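Perwood opens reservations for the Lenus electric van

August 27, 2018

Perwood has opened its reservation book for the Lenus, the battery-electric delivery van first shown to trade customers in April. Members of the association who operate light commercial fleets have asked for a short account of the terms, and the following has been prepared from the papers sent to dealers and from a meeting with the manufacturer at its Zamudio works.

A reservation is made by paying a deposit of 600 euros per vehicle. The deposit is refundable in full until the customer signs a purchase contract, after which it is set against the price. Reservations may be placed by a business or by a private individual, and they may not be transferred to a third party. A fleet customer wishing to reserve 40 vehicles or more will be asked to deal directly with the manufacturer and will be offered a separate delivery schedule.

Perwood states that it has received more than 1000 reservations so far. It has not said how these are divided between fleets and single buyers, and members should be cautious in reading the figure as a measure of firm demand. A refundable deposit commits the customer to very little, and past experience with new commercial models shows that a fair share of early reservations is withdrawn once prices and delivery dates are confirmed. The final price list for the Lenus has still to be published.

Two versions will be offered. The standard van has a single motor driving the front wheels and a battery of 40 kilowatt-hours. The long-range van has the same motor with a battery of 80 kilowatt-hours and, according to the provisional data sheet, a lower payload on account of the additional weight. The maximum load is given as 1000 kilograms for the standard version. The corresponding figure for the long-range version remains under review.

Birsen Uçar, who heads the commercial vehicle programme at Perwood, told the association that most enquiries had concerned the larger battery, although the company expected this to change. "Many operators ask for the greatest range available and then find, when they look at their own records, that their vans cover a modest distance and return to the same yard every night," she said. The company will lend a data logger to any customer holding a reservation, so that existing diesel routes can be measured before a version is chosen. Applications for a logger should be made through the dealer.

Charging equipment is not included in the price of the vehicle. Perwood has appointed Flekunano as its preferred supplier of depot chargers, but customers are free to use any compatible unit. Members are reminded that the installation of several chargers at one site may require an increase in the supply agreed with the network operator. Applications of this kind can take several months and should be submitted well before the vans are due. The association's technical office is able to advise on the forms.

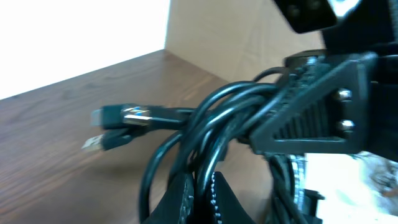 Natalia Villaseñor, the association's adviser on fleet matters, has examined the draft warranty. It covers the battery for eight years and the remainder of the vehicle for three. She draws attention to the clause on bodywork conversions, under which the fitting of refrigeration units, tail lifts or racking by a workshop outside the approved network may affect cover for the electrical system. Members who rely on a local converter should ask whether that firm intends to seek approval. She also notes that the draft makes no mention of a replacement vehicle during warranty repairs, a point the association has raised in writing.

First deliveries are planned for the spring, beginning with left-hand-drive vehicles. No date has been set for right-hand drive. Customers will be invited to confirm their specification in the order in which deposits were received, and those who do not reply within the period stated in the letter will keep their deposit but lose their place in the queue.

Copies of the provisional data sheet and the draft warranty may be obtained from the association's office on request. Comments on the warranty should be addressed to Ms Villaseñor.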